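Sorting mixed snacks into one open box — dividers or no dividers?
Last updated: 6 April 2020

vsjoberg
I keep all packaged snacks in one large open box on the table. Contents at last weigh-in: 1,000 g, of which 259 g was packaging I could have discarded (outer cartons, mostly). Current method is to take everything out, sort by package type, and refill. Stiff cartons go against the walls, pouches stand upright, small wrapped pieces fill the gaps. Question is whether dividers are worth the space they take.
Vilho Sjöberg

itdale_pantry
No dividers. They fix the cell size, and snack packets don't come in fixed sizes. You lose volume every time the mix changes.

D.Gachanja
Disagree. Without dividers the small individually wrapped pieces migrate to the bottom and stay there until they expire. I found some from August in mine. One divider, set off-center, small pieces on the narrow side.

Tang307
Depends on the wall height. If you can see the floor of the box from your chair, skip the divider. Can you post it?

vsjoberg
Two attached. Same box, green rim, olive front.

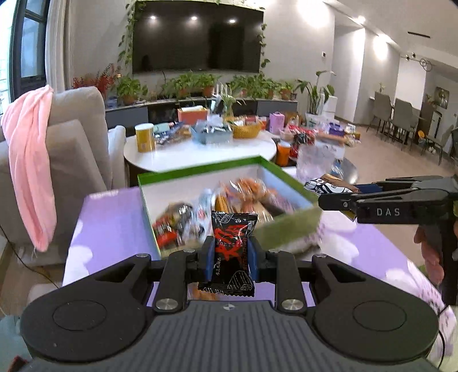

Small packets and clear-wrapped pieces in the box. 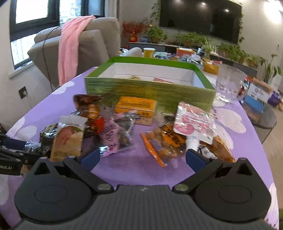
Most of the packages on the cloth in front, two small items low in the box.

I don't want to discard every carton. A carton stands up without support and takes the load when pouches lean on it. Bags with crimped ends do the opposite — they slide down flat as soon as the neighbor is removed.

D.Gachanja
Then use a carton as the divider. Open the top, put the loose pieces in it, and stand it at one end. It costs you nothing and you can throw it out when it gets soft.

itdale_pantry
That is still a divider.

D.Gachanja
It is a divider that holds food.

vsjoberg
Will try the carton. For pouches I plan to fold the top once and clip it, provided the clip stays under the rim. Anything under 200 g goes in front.

Tang307
Clip on the long side of the fold, or it tips.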